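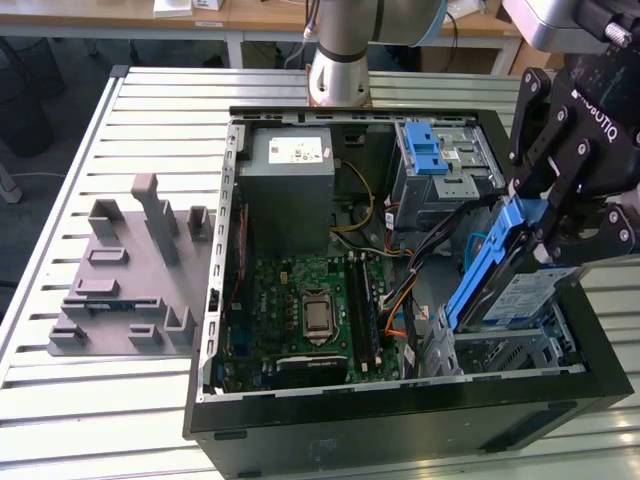
图1 夹爪夹着装在蓝色托架里的硬盘,斜对着下方的硬盘位

机器人装配基础 课程讲义
参观课补充材料:机械臂装硬盘的现场演示
讲课与整理:Sugeng Sutanto

各位同学好。这份讲义是2022年12月15日我们去 Jurnau 参加 Nugroho 实验楼开放日之后整理出来的。去过的同学可以拿它对照自己的笔记,那天感冒请假的、还有坐错车的几位(我就不点名了,下次看清楚站牌),也请当作一堂正课来读,里面的内容期末是要用的。我写东西一向啰嗦,大家多担待,倒杯热茶慢慢看就好。

一、先说说我们去看了什么

开放日那天楼里开着的展位不少,楼下还有学生做的小车比赛,热闹得很。我们班的时间几乎都花在了二楼的装配工位上。接待我们的是 Ernorico 的工程师 Teófilo Flores,他们公司和 Nugroho 楼合作做一个装配课题,课题的题目说出来很朴素:让机械臂把零件装进一台普通的台式电脑。硬盘、内存条、各种插头,都是我们平常自己动手时不太放在心上的东西。

有同学在路上问我,为什么大老远跑去看装电脑,汽车厂里那些机器人不是更气派吗?我当时答得很简短,这里补充一下。汽车焊装线上的机器人,走的轨迹大多是事先编好的,工件由夹具送到固定的位置,一遍一遍重复。台式机的机箱里面呢,空间窄,到处是边边角角,电线软塌塌地盘在那里,两次打开机箱,线的样子就不一样了。零件和槽之间的间隙又小,歪一点就进不去。这些麻烦凑在一起,正好把我们这学期讲过的几章内容串了起来:定位、抓取、接触力、还有出错以后怎么办。

顺便说,机箱是侧躺着放的,侧板拆掉,开口朝上。机械臂从上方伸进去干活,零件的重量也多少帮着往下走。大家自己在家装机的时候,多半也是这么把机箱放倒的,道理相通。

二、工位的布置

工作台的台面是一根根铝型材并排拼成的,中间留着槽,这种台面大家以后会经常碰到。它的好处是任何东西都能用T形螺母固定在任何一处,改布局的时候松几颗螺丝推一推就行。坏处是小螺丝掉进槽里很难找,这是我多年的血泪经验,请带一根磁性拾取棒。

机箱旁边放着一块灰色的3D打印底板,上面长着高高低低的立柱、方块和U形的卡座。这块板我特别想多讲几句,因为参观的时候大家的目光全被机械臂吸走了,很少有人低头看它。装配任务里,零件从哪里拿,跟零件往哪里装一样要紧。硬盘如果随便平放在桌上,夹爪下去抓的时候角度每次都不同,抓到手里就已经带着误差了,后面再怎么努力都是在还前面欠的债。把零件竖着插在一个形状合适的座子里,它的位置和朝向就被限制在很小的范围内,抓取这一步就轻松多了。

Flores 先生告诉我们,这块底板前前后后改了好几版。最早的一版卡座做得太紧,夹爪往上提的时候连底板一起带了起来;后来放松了,硬盘又会在座子里晃。同学们做课程设计时也会碰到同样的事情,所以我建议你们打印夹具时把配合间隙设成一个参数,不要写死在模型里,改的时候只动一个数,省心得很。

机械臂末端装的是两指夹爪,机身上印着白色的 ROBOTIQ 字样。两指夹爪我们在第三章讲过,结构不复杂,能做的事情却比想象中多。它的短处也要记住:两根手指夹住一个零件,绕着两个接触点连线的那个方向,约束是最弱的。零件碰到障碍时,很容易绕着这条线转一个角度。夹硬盘托架的时候,手指和托架接触的面积越大,这个问题就越轻。

说到托架,硬盘本身是装在一个蓝色塑料托架里的。托架这个东西,原本是给人手设计的,推进去有导轨,到位有卡扣,拔出来捏一下就行。塑料有一点弹性,这一点弹性对机器人来说是天大的好事,它替控制器吸收了一部分误差。要是换成两块硬邦邦的金属互相插,难度会上一个台阶。 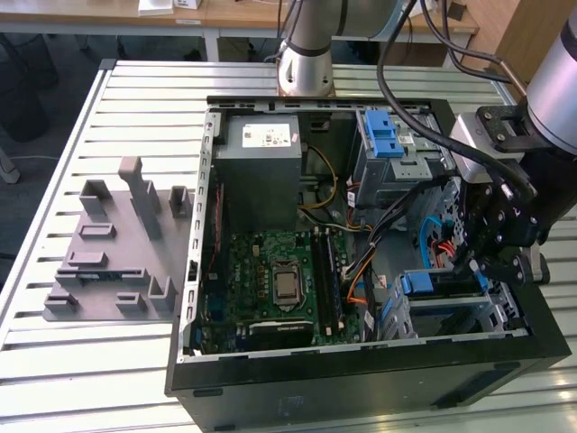 三、把动作拆开来看

演示开始之前,Flores 先生在白板上把整个任务拆成了 7 步。我照着他的写法抄下来,又加了一些自己的解释,大家复习时请把每一步都在脑子里走一遍。

第一步,接近。夹爪从安全高度移动到硬盘上方,这一段没有接触,速度可以快。速度快的前提是路径上没有别的东西,机箱的外框、夹具上的立柱都要算进碰撞模型里。

第二步,抓取。手指张开到比托架稍宽,下降,合拢。合拢的力要够,又不能把塑料夹变形,变形了就塞不进导轨。

第三步,提起。先竖直往上走一小段,等零件完全离开座子以后再做别的动作。初学者最常犯的错误就是心急,零件还没脱离就开始横移,结果卡在座子边上。

第四步,转运和调整姿态。把硬盘送到机箱开口的上方,转到适合进入的角度。机箱里面有线,有支架,硬盘往往要先斜着进去,过了边沿再慢慢摆正。这一点请大家想一想自己往抽屉里塞一个略长的盒子时是怎么做的,手腕自然会先倾斜,再放平,这个动作我们从来没有学过,可是要写成程序就很费功夫。

第五步,对准。托架的前端要和硬盘位的导轨口对上。这是整个任务里最难的一段,后面第四节专门讲。

第六步,推入。沿着导轨方向往里推,同时监视反作用力。力慢慢上升是正常的摩擦,力突然上升又没有位移,就说明卡住了。

第七步,确认和退出。确认到位以后松开手指,退出来。退出的路径同样要规划,手指张开时会比合拢时占地方,旁边有线的话很容易勾到。

大家会发现,真正在“装”的只有第五和第六步,前后都是铺垫。但是按他们自己的记录,失败的原因有相当一部分要追到第二步去。抓的时候偏了一点点,当时看不出来,到了导轨口才露馅。所以我常说排查故障要往前多看两步,这句话听着像老人家唠叨,请你们还是记一下。

四、对准为什么难

我们先从几何上看。托架要进入导轨,需要满足的条件有位置上的,也有角度上的。位置偏一点,前端会顶在金属边上;角度偏一点,前端能进去,进到一半两侧同时受力,就楔住了。这种情况教材里叫楔紧,英文是 wedging,还有一种相近的叫卡阻,jamming,两者的区别请回去翻第五章的图。简单地讲,卡阻是推力的方向不对,调整一下力的方向就能继续走;楔紧是零件自己和槽形成了互锁,这时候用力推只会越来越紧,必须先退回来。

那么机器人怎么知道自己偏了呢?主要靠两类信息,一类是看,一类是摸。

看,就是相机。工位上方和侧面有固定的相机,机械臂手腕上也有小相机。固定相机看得全,能知道机箱在哪里、夹爪在哪里,可是夹爪一伸进机箱,最关键的地方就常常被挡住。手腕上的相机跟着夹爪走,离得近,细节清楚,可是手指和连杆要占去很大一块视野,而且越接近目标,零件自己越会挡住目标。两种相机各有各的盲处,合起来用才比较踏实。

摸,就是力和力矩的测量。当托架前端碰到金属边的时候,力的读数会告诉我们碰到了,力矩的方向还能提示偏向哪一边。人在黑暗里插钥匙,靠的就是这个本事:先轻轻碰到锁面,再小范围地蹭,蹭到孔边缘的时候手上会有感觉。工业上有一种很老实的办法叫螺旋搜索,就是让零件轻轻压着表面,沿着一圈一圈向外扩大的路线移动,直到掉进孔里为止。它慢,可是很可靠,到今天还有很多工厂在用。

控制上要做到“轻轻压着”,就需要柔顺控制。我们课上推导过阻抗控制的公式,当时好几位同学的表情我还记得,很痛苦。请把它想成手腕上装了一个看不见的弹簧和一个看不见的阻尼器:沿着导轨的方向弹簧调得硬一些,推得动;垂直于导轨的两个方向调得软一些,让零件可以被导轨自己“领”进去。各个方向的刚度分开来设,这是装配任务里最实用的一招,期末设计里用得好是要加分的。

Flores 先生还让几位同学上前握住托架,自己往硬盘位里推一次,体会一下手上的感觉。我觉得这几分钟比我讲两节课都管用。大家推的时候都会不自觉地左右轻轻摇一摇,问为什么摇,谁也答不上来。这个小摇摆就是在用运动打破静摩擦,同时在找正方向,控制里对应的做法是叠加一个小幅度的抖动。

五、那些软软的线

机箱里的零件大部分是刚性的,唯独线不是。电源线、数据线,红的黄的橙的蓝的,从一头绕到另一头。刚体的位姿用六个数就能写清楚,一根线的形状要用多少个数来写呢?理论上是无穷多。就算简化成一串小段,也要几十个变量,而且碰它一下它就变。

实际工程里常用的处理有这么几种。最省事的是先由人把线理好,用扎带固定住,让机器人面对一个干净的环境。稍微进一步的,是让机器人把线当作障碍物,看到了就绕开。再进一步,是让机器人主动把线拨到一边,腾出地方再装零件。最难的是直接抓住插头去插,这既有线的柔软,又有插头的精密,两种困难碰到了一起。

我请大家留意,这几种做法没有高低贵贱。工厂里能用扎带解决的事情,用扎带就是好工程。研究项目里愿意去碰难的那几种,是因为将来要面对的维修和拆解场合里,没有人会提前替机器人理线。Flores 先生说他们很关心旧电脑的拆解,那些机箱收回来的时候什么样子都有。

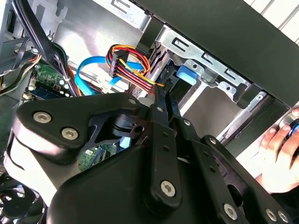

夹爪伸进机箱以后,怎样避免勾到旁边的线?

常用的办法是限制手指的张开宽度,只比零件宽一点,并且让进出走同一条事先检查过的路线;同时给侧向力设一个较低的门限,一旦超过就停下来,沿原路退回,再重新看一次线的位置。

这个问题是参观时后排一位同学提的,提得很好,我把回答记在上面,也请大家想想门限应该怎么定。定得太低,零件蹭一下导轨也会触发,机器人就总在原地打转;定得太高,线可能已经被扯松了才停。我的建议是先用手推着零件做几次正常的装入,把力的曲线录下来,看正常情况下侧向力最大到多少,再留一点余量。这个办法土,但是有依据,写在报告里老师看着也放心。

六、怎样让机器人学会

演示后半段讲到了学习的方法。装硬盘这件事,可以像前面那样一步一步编程,也可以由人来操纵机械臂,把装的过程做很多遍,连同相机画面、关节角度和夹爪开合一起记录下来,再用这些记录训练一个模型,让模型根据当前看到的画面直接给出下一步的动作。这就是大家听过的模仿学习。

他们到开放日为止一共攒了2000多段这样的操作记录,其中装硬盘的只是一部分。有同学觉得这个数很大,也有同学觉得跟动不动上亿张图片的数据集相比小得可怜,两边在回程的车上还争了起来。我的看法是,这两种数据不好直接比。一段操作记录里有连续的画面和动作,而且每一段都要有人坐在那里认认真真地做完,成本完全不同。

比数量更值得关心的是记录里有没有足够的变化。要是每一段里机箱都摆在同一个位置,线都是同一个走向,模型学到的很可能只是一条固定的轨迹,挪动一点就不灵了。所以采集的时候要有意识地换位置、换角度、换线的摆法。还有一点常被忽略:失败后再救回来的过程也很有价值。操作的人第一次没对准,退一点,重新来,最后装进去了,这样的一段请不要嫌它难看而删掉。模型自己运行时早晚会偏,偏了以后怎么回来,只能从这种记录里学。

Flores 先生还讲了操作员的事情,我听了很有感触。刚来的人操纵机械臂,动作一顿一顿的,停下来想的时间比动的时间还长。这些停顿也会被模型学进去,于是模型运行的时候也会莫名其妙地停在半空“发呆”。后来他们要求操作员先练习,动作连贯了再开始正式记录。你们做实验采数据的时候也请这样安排,练习的记录单独放一个文件夹,别混进去。

七、关于成功率

讲义里总要有几个关于评价的内容,不然到了写报告的时候大家又来问我。

开放日墙上的海报写着,从座子里抓取硬盘这一步的成功率是98%。我看见不少同学举起手机拍下来,准备写进报告。写是可以写的,但是请务必写清楚三件事:它指的是哪一步,在什么条件下测的,什么样算成功。抓取的成功率和整个任务的成功率差别很大。假如七个步骤每一步的成功率都很高,连乘起来也会掉下去不少,大家可以自己拿计算器按一按,体会一下。

什么样算成功,这个定义也要抠一抠。硬盘进了导轨算不算?推到底了算不算?卡扣咬合了算不算?接上线、开机能认出来才算?四种定义会给出四个不同的数字。我改报告的时候,只要看见孤零零一个百分比,前后没有定义,是要扣分的,提前跟大家说好,到时候不要来找我哭。

另外,出了失败请分类记录。我给大家一个简单的分法,照着填就行:

没抓到,或者抓起来以后滑落
进入机箱时碰到外框或支架
前端顶在硬盘位边缘,没有进入
进入以后卡在中途
推到底但没有锁住
勾到或压到线
其他,请用一句话写清楚

最后一类不要偷懒写“原因不明”。当时看到什么就写什么,哪怕是“听到咔的一声,然后不动了”,也比空着强。
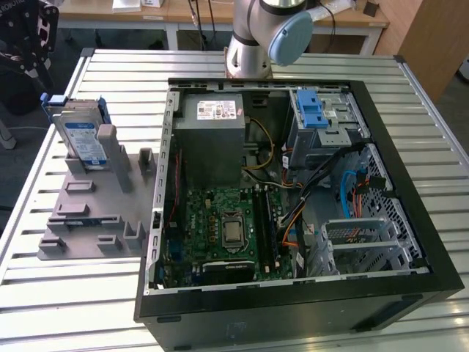 八、复位也是工作

有一件事在课本里几乎不提,在实验室里却占去大量时间,就是每做完一遍以后的复位。硬盘装进去了,要再取出来,放回底板的座子里,线要拨回原来的样子(或者有意换一个样子),机械臂回到起始姿态,然后才能开始下一遍。大家在家里算实验时间,往往只算机器人动作的那一会儿,到了现场发现一下午做不了几遍,心情就不好了。请把复位算进计划。

复位能不能也交给机器人呢?可以试,拔出硬盘、放回座子,本身就是一个拆卸任务,和装配正好反过来。不过它不是把录像倒着放就行的。装的时候导轨会帮你对准,拔的时候要先压开卡扣;装的时候误差在最后一步显现,放回座子的时候,误差又会在座子口显现一次。有兴趣的小组可以拿这个当课程设计的题目,我会很高兴。

零件反复插拔会磨损,这一点也请记得。塑料卡扣用久了会变松,接口的触点也有插拔寿命。做长时间的实验,要准备备用件,并且在记录里注明换件的时间,免得后来看数据,发现某一天起成功率忽然变了,又想不起来是为什么。我自己吃过这个亏,查了很久的程序,最后发现是换了一个新托架。

九、安全事项

参观时大家都很守规矩,我很欣慰,回来还是要再说几句,下学期你们要自己动手了。

机械臂通电的时候,手伸进工作区域之前,先和操作的人说一声,听到对方答应了再伸。急停按钮在哪里,每个人进实验室先看一眼,用手指一指,别不好意思。夹爪的手指看着细,夹住了是真的疼。长头发扎起来,挂绳和围巾摘掉。机箱内部的金属边有些很锋利,冬天手干,划一下要疼好几天。

摸电路板之前请先放掉身上的静电,冬天尤其要注意。电源要断开,插头拔下来,不要只按机箱上的开关。

十、作业

这次作业三道题,分组完成,全班还是按原来的7个小组,不重新分了。

第一题,把第三节的七个步骤画成流程图,每一步写出进入条件、退出条件,以及失败以后回到哪一步。请注意,有些失败不能简单地回到上一步,比如零件已经掉进机箱里了,这种情况你们打算怎么办,要写出来。

第二题,为硬盘托架设计一个取料座。画出草图,标明哪些方向受到约束,哪些方向放开,夹爪从哪里下去,手指会不会碰到座子的壁。有条件的小组可以打印出来试一试,材料费找我报,请不要打印得太大。

第三题,讨论题。假如只允许用一个相机,你们会把它放在工位旁边还是装在手腕上?写出理由,也写出你们准备怎样弥补它看不见的地方。这道题没有标准答案,我想看的是你们怎么想,写一页就够,不要写成小说(我知道我没有资格说这句话)。

交作业的方式和以前一样,纸质版放在我办公室门口的盒子里,流程图请画得大一点,我的眼睛不如从前了。

十一、延伸阅读和下次课

教材第五章“轴孔装配”请重读一遍,尤其是楔紧和卡阻的那两张受力图。第七章“柔顺控制”先看前半部分,后半部分的稳定性证明我们下次课一起过。图书馆二楼有一套 Stornemholm 暑期学校的讲稿,里面讲夹具设计的那一篇写得很清楚,比我讲得有条理,借阅的同学看完请及时还,别的小组也在等。

三月份我们还会再去一次 Nugroho 楼,到时候 Flores 先生答应让每个小组上手操纵一回机械臂。想在那次参观里问的问题,可以现在就写在作业最后一页,我收齐了一并发给他。

回程车上捡到一只灰色毛线手套,左手的,在我抽屉里,丢了的同学来拿。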